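The refill that never quite caught on

Refill shops were meant to change the way we buy washing-up liquid. Walk into Setovetti on a weekday morning and you can see how far the idea has got. There are 9 drums along the back wall, each with a tap and a price per 100 ml, and a set of scales by the till.

The shop opened in June three years ago. Regulars bring the same bottles back until the labels wear off. A litre of the house laundry liquid, made by Fasex, costs 185p, and a new bottle adds 79p.

Price is only part of it. People forget their empties, or they do one big shop by car and don't want a second stop. Ina, a small chain with refill points inside its supermarkets, took the taps out of two branches last year after finding that most customers walked past them. The floor space went back to ordinary bottles.

Gebremichael, a wholesaler that supplies both, has tried something else – sealed pouches that go back by post. In its own trial, 87 per cent of households returned the first pouch. Far fewer returned the third.

Concentrates may do better. They are lighter to carry, they keep well in a cupboard, and they ask very little of anyone beyond adding tap water.
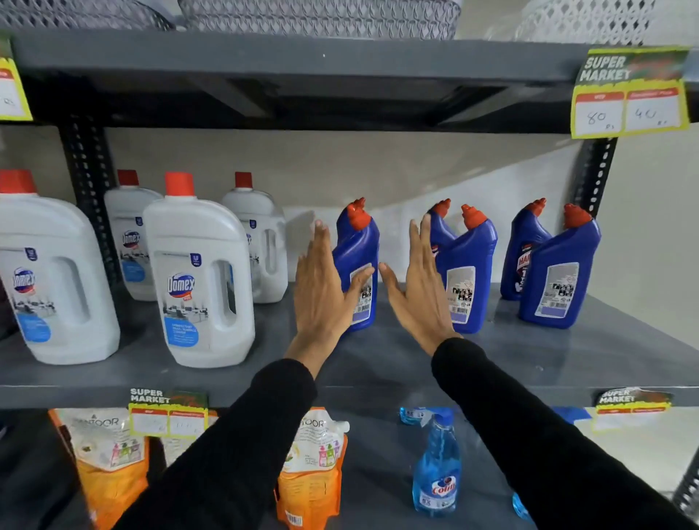 Domex multi-surface cleaner on a shop shelf.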